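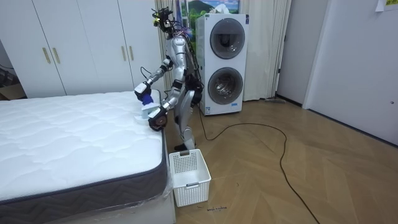 What does a lease option give the tenant that a plain lease does not? It gives a right, held for a fixed period, to extend the term or buy the property at a price or formula set in advance. The landlord is bound during that period; the tenant is free to let the right lapse.

## 1. Consideration

An option is a separate promise and needs its own consideration unless it forms part of the lease. Where it is part of the lease, the rent supports both. In the Islow problem the option was signed after the lease and recited a fee of $192. The size of the fee is immaterial. Whether it was paid may matter, depending on the state.

## 2. Exercise

Exercise must be unconditional and match the terms. Notice that says "we accept, subject to new carpet" is a counteroffer in most courts, although the option itself may survive until its deadline.

- Form: follow the lease. If it says written notice, a phone call is not enough.
- Time: deadlines are read strictly. Equity sometimes relieves a short delay on renewal, less often on purchase.
- Default: many leases bar exercise while rent is unpaid. Check whether the clause requires notice of default first. 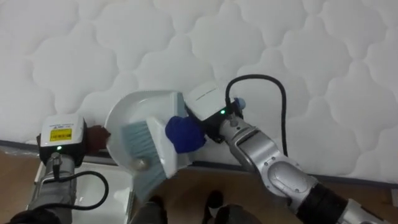

Property Notes, Unit 4, p. 89

## 3. Rent on renewal

*Ceruvero v. Pongsiri* (class problem). Monthly rent is $1575. The renewal clause reads "at a rent to be agreed." The tenant gives notice on time and the parties cannot agree.

Older view: the clause is an agreement to agree and fails for lack of a price. Modern view in some states: the court implies a reasonable rent, particularly where the tenant has already paid for the option. A clause that names a method (index, appraisal, arbitration) is safe under either view.

## 4. Assignment

An option in the lease normally passes with it. An option held "personally" does not. For Friday, read the Famia lease, clause 19, and decide which kind it creates. Note that the clause uses "Tenant" twice and "the named Tenant" once.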